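Two grippers, one arm, and a very full notebook
April 2023
Share this post · 14 shares · 4 comments

So the second gripper finally came in, and I've done almost nothing with my evenings since! I've been running the first one, a Gokex parallel jaw with flat fingers, for long enough that I'd stopped noticing its habits. Then Rianne Meijer let me have her Wuvico on loan (she has moved on to suction cups and seems very happy there), and suddenly I had something to compare against. I'm going to write down what I found while it's still fresh, because my notebook is mostly arrows and coffee rings at this point.

Both grippers are two-finger electric units and both bolt to the same wrist pattern, so I could swap them without rebuilding anything. I say "without rebuilding anything." The first swap took an entire evening. The Wuvico's cable comes out on the opposite side, and with my old routing it caught on the wrist every time the last joint turned past a quarter turn. I ended up leaving a generous loop of slack near the gripper base and strapping the rest down farther along. It looks untidy and it works great. If you're planning a swap of your own, turn the wrist slowly by hand through its whole range before you power anything up, and watch the cable the entire time.

The test I settled on is very plain. Pick up a thing, carry it over a plate, lower it, let go, back off. I did 100 picks with each gripper on each of the four objects I care about: a wooden block, a mug by its handle, a small soft ball, and a lightweight fake fruit with ridges on it. That's 400 picks per gripper, and yes, I sat through all of them. A pick only counted if the object ended up resting on the plate and stayed there. Anything that rolled off was a miss, even if the grip itself had been lovely. I was strict about it and I regretted that a few times.

The block told me nothing. Both grippers got every single one. I should have seen that coming, a block is what parallel jaws are for, but I'm glad I did it first because it gave me confidence in the arm and the calibration before things got strange.

The ridged fruit was the fun one. The Gokex managed 82 out of 100, and the misses had a pattern I really enjoyed figuring out. If a flat finger lands on top of a ridge, the fruit wants to turn a few degrees until the finger finds a valley. Sometimes it turns and settles. Sometimes it turns and squirts out toward the front like a bar of soap. The Wuvico has rounded pads that give a little, and they seem to fold around the ridge instead of sliding off it. It missed so rarely that I went back and checked my tally against the video, and the tally was right.

Don't run off and buy pads yet, though. With the mug handle it went the other way. The soft pads let the mug swing, so by the time the arm had moved across the table the base was no longer level, and setting it down turned into a clack and a wobble. The Gokex just clamped and held the angle. I tried slowing the arm down for the Wuvico and it helped a lot, but then each pick takes forever and I get bored and start eating crackers near the equipment.

A few words on the camera, because I changed that too (I know, one thing at a time, I couldn't help it). I used to have a single camera on a pole looking down at the whole table. It's fine for finding objects and hopeless for the last couple of inches, when the arm itself gets in the way. I've now mounted a small one just below the wrist, looking out past the fingers, and I love it. You can see the pad touch. You can see the object shift when the grip closes. I went through old failures that I'd blamed on the gripper, repeated them with the wrist view running, and a good share of them were me coming in too high.

The downside is light. My table is glossy, and from close up the camera gets a bright smear of reflection right where I'd like it to see an edge. Siebe Van den Broek suggested a matte mat, which I'll get around to. For now I've turned one lamp to face the wall and that took care of the worst of it.

On the software side there's less to tell. The Gokex accepts a position and a force and does what you say. The Wuvico wants a position and a speed, and it works out the force from how hard the motor is pushing, which sounds vague but has been steady from day one. I wrote a thin layer so that the rest of my code just says "close gently" or "close firmly" and doesn't care who's listening. That layer is the best thing I've made all month. Swapping grippers is now four bolts, one plug and one line in a settings file.

Wear is the part I can't judge yet. Rianne told me her Wuvico had done 2,000 cycles before it came to me, and the pads have a slight shine where the contact is but no cracks that I can find. The Gokex fingers look the same as when I unpacked them. They're metal, they'll outlive me.

So which one stays on? For now, the Wuvico. Most of what I want to do this spring is round, light, or oddly shaped, and I'd like to stop chasing fruit across the floor. The Gokex goes on the second arm, where I'm hoping it can take the handle jobs. Getting the two arms to share one table without knocking elbows is the next project, and I've already got a page of sketches and a slightly bent bracket from my first attempt. I also have a set of blank fingers from Prunard that I can cut to shape myself. I want to try a shallow V groove with a thin layer of rubber in it and see if that gets me the firm hold and the forgiving grip together. More when I've made a mess of at least one pair.

4 comments

Gijs Cuypers
Great read. Did you try the flat fingers with a strip of rubber glued on? I did that on mine and the soap effect went away almost completely. Looks awful, though, and you have to redo it when the glue gets tired.

Mathis Rey
The mug swing is so familiar. I grab mine by the rim now, one finger inside and one outside, and it hangs straight. You need enough opening to clear the wall and you have to come in dead vertical.

Wim Kuipers
Would you share the thin layer? I have a Wuyts controller that also only takes position and speed and I've been fighting it for weeks.

Siebe Van den Broek
Get the mat!!
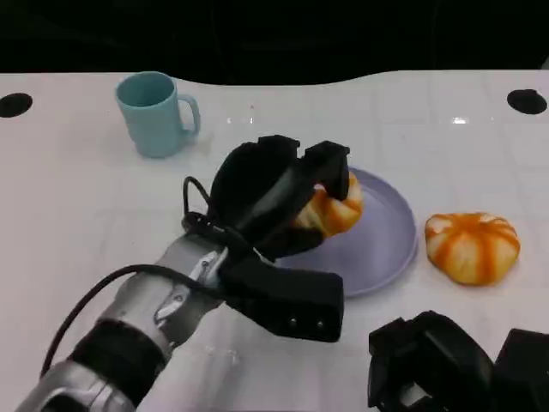
Should a gripper always be set to its highest force?
Use the lowest force that holds the object securely through the whole move, with a small margin for bumps and quick stops. Too much force can dent soft things, make round ones slip out, and wear the pads faster.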